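Section 5. Wrist camera: mounting, focus and hand-eye check
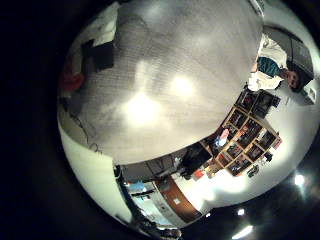
The wrist camera on the Zelgate cell causes more wasted afternoons than the arm it is bolted to, and most of those afternoons start with somebody trusting the green check mark in the Tufa software. The check mark means the camera is sending data. It does not mean the lens is tight, the mount is square or the calibration is worth anything. Before you run any of the steps in this section, look at a live view for yourself and learn what the fisheye does to a room. A set of cube shelves will lean over on a diagonal, a person at the side can be turned a quarter of the way around, and a gray woven surface close to the lens can bulge like a dome and take up most of the upper half of the circle. All of that is normal. Lens bend alone is no reason to open a repair ticket, and no reason to start turning screws.

This section replaces the two pages on the camera in the Flandach setup booklet. The booklet says the camera "needs no regular attention." We have not found that to be so.

5.1 Before you start

You will need the small hex key from the cell toolbox, a lens cloth, the printed dot target and a flashlight. You will also need the arm out of production. Ten minutes borrowed between jobs is not enough, whatever the booklet claims.

CAUTION: Put the arm in hold and press the emergency stop before you put your hands near the wrist. The software hold by itself will let the wrist sag when the brake is worn, and you won't know the brake is worn until it does.

CAUTION: Do not pull the camera out by its cable. The connector is soldered to a very small board and will not survive it.

5.2 Checking the mount

1. Press the emergency stop and wait for the drive light to go out.

2. Hold the camera body between two fingers and try to rock it from side to side. You should feel nothing move. If you feel a click, the clamp is loose, even if the screws look fully seated.

3. Back both clamp screws out one full turn, push the camera body flat against the bracket, and tighten the screws a little at a time, switching from one to the other.

4. Rock it again. If it still clicks, the bracket is bent. Replace the bracket. Shims have been tried here and they work their way out.

5. Follow the cable by hand from the camera to the first tie point. There should be enough slack for the wrist to turn to both ends of its travel.

Note: The Stitska replacement bracket is sold as a direct swap. It fits the bolt holes, but it holds the camera at a slightly different tilt. If you fit one, you have to do all of 5.4, and you can't load the old calibration file. The card in the box says you can.

5.3 Cleaning and focus

1. Shine the flashlight across the lens from the side and look for smears. Dust shows up as points. Grease shows up as a haze and is the more common problem.

2. Wipe with a dry cloth first. Use lens fluid on the cloth only if the haze stays. Never spray the lens.

3. Release the emergency stop, open the live view and jog the wrist slowly so that a ceiling light passes through the picture.

4. Watch the bright patches. A glare patch that travels as the wrist moves is reflected light and can usually be cured by picking a different home pose. A patch that stays in the same spot of the circle is on the lens, so go back to step 1.

5. Set the dot target 33 cm from the lens and turn the focus ring until the dots near the center are sharp. Lock the ring.

The dots near the rim will stay soft. Do not chase them. Every turn you make to sharpen the rim costs you the center, where the gripping gets done.

Note: The Tufa focus score is a number that goes up when there is more fine detail in view. Anything with a tight weave or mesh close to the lens can send it up, whether or not the target is in focus. Judge by the dots.

5.4 Hand-eye calibration

1. Clear the floor and work area around the arm. Loose cables lying where the wrist will pass need to be moved or taped down.

2. Tape the dot target flat to the work surface. All four corners. A lifted corner is enough to spoil the result.

3. Start the calibration routine and choose "manual poses." The automatic option picks poses that are too much alike, then reports a very low error because it has barely tested anything.

4. Take at least 9 poses. Tilt the wrist a good deal between them, and make sure the target lands near the rim in several.

5. Save the result under a new name. Do not overwrite the last good file.

6. Read the error figure, write it down and put no faith in it until you have finished 5.5.

CAUTION: Keep everybody outside the marked line while the arm moves between poses. The fisheye makes people look farther away than they are, so don't use the live view to decide whether someone is clear. Turn your head and look.

5.5 Proving it

The software considers the job done at this point. We don't.

1. Stand the test peg in the fixture and run the touch routine at slow speed.

2. Measure the gap between the pointer and the center of the peg. Anything up to 2 mm is acceptable for the work this cell does.

3. Repeat with the peg at the far corner of the work surface, where a poor calibration shows up first.

4. If the center passes and the corner fails, your poses were too much alike. Go back to 5.4. If both fail by the same distance in the same direction, check the tool length before you blame the camera.

5. Cycle the power and run the touch routine one more time. On this cell a new file has been known to load, pass and then be dropped at the next restart, leaving last January's file in its place with no warning on the screen.

5.6 How often

Do 5.2 and 5.3 weekly. Do 5.4 and 5.5 after any bump, any bracket change and any software update, including the ones described as minor. The "auto-correct drift" setting should stay off. We left it on for some 5 weeks and the corner error got worse the whole time.

Changes to this section go through Natnael Birhane.

Last revised 2022-07-25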